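Sorting and storing small fasteners
Workshop notes, updated 31/08/2020

Mixed fasteners cost more time than most jobs they go into. The method below suits a home workshop with one bench and limited wall space.

Sort by thread first, then by length. Metric and imperial must never share a compartment. An M5 and a 10-32 machine screw look the same in poor light, and either will strip a tapped aluminium hole intended for the other. Keep a known nut of each common size on a ring and use it as a gauge.

Discard anything with a rounded drive, bent shank or white corrosion. Zinc-plated screws with light surface bloom can be kept for indoor work. Stainless goes in its own row. A magnet is only a partial test, as cold-worked 304 can be weakly magnetic.

Washers stay with the bolt they fit. Spring washers go in a small resealable bag inside the same compartment so they don't link together.

Labels should give thread, length, head and finish in that order: M4 x 16 pan zinc. Length is measured from under the head, except for countersunk screws, which are measured overall. Print on matte tape. Gloss tape lifts at the corners in a shed that gets hot in summer. Wipe the surface with methylated spirits and let it dry before applying.

Weight limits matter with plastic units. Check the maker's load figure and work to 70 per cent of it. A drawer of M8 bolts will bow the runners well before it looks full. Anything from M8 up belongs in a steel tin on the bottom shelf. The Jivthorpe tins with the hinged lid hold 440 grams of M8 x 30 with room for a hand to get in.

Humidity is the other problem. Put a sachet of silica gel in each closed drawer and dry the sachets out in June, before the wettest part of the year. Follow the packet for oven temperature. Don't oil stored screws; the film collects sawdust and ruins glue joints.

For the bench itself, a small desk organiser does the job. Open compartments on top take the sizes in use that day, and drawers underneath hold bits, drivers and spare blades. Return the open stock at the end of the job.
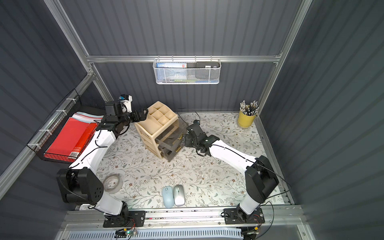 Encarnación Lozano wrote in to disagree with sorting by thread first. She sorts by head type, on the grounds that countersunk and pan heads are never interchangeable in cabinet work, and has used that order for nearly 3 years without a mix-up. Either order works if the labels match it.

Drawers that stick can be treated with a rub of candle wax on the runners. Silicone spray will spread to the timber and cause fisheyes in the finish.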